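Drultlow Task Kit: speaker notes
April 16, 2019 | Posted by Flestgate

Start with what ships. The base license covers one simulated arm, a parallel gripper and 24 tabletop tasks. Two seats, 6 months of updates. Pricing is on the handout; don't read it out.

Pen-in-cup is task 3. The mesh cup is a thin target and the grasp is near the top of the pen, so tilt matters at entry. Pause on the slide.

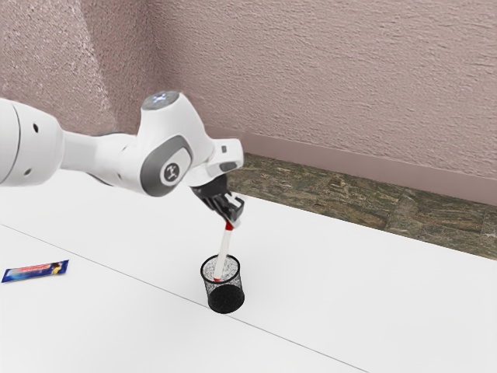 Drultlow Notes, p. 6

Red tip inside the rim, fingers still closed. Scoring starts at release. The candy bar on the left is a distractor and moving it costs points.

Limits: contact with thin mesh is approximated. Tăng import is due in July. If asked about Drulholm support, say no date.

This site uses cookies. Accept | Settings
© Flestgate | Contact | Back to top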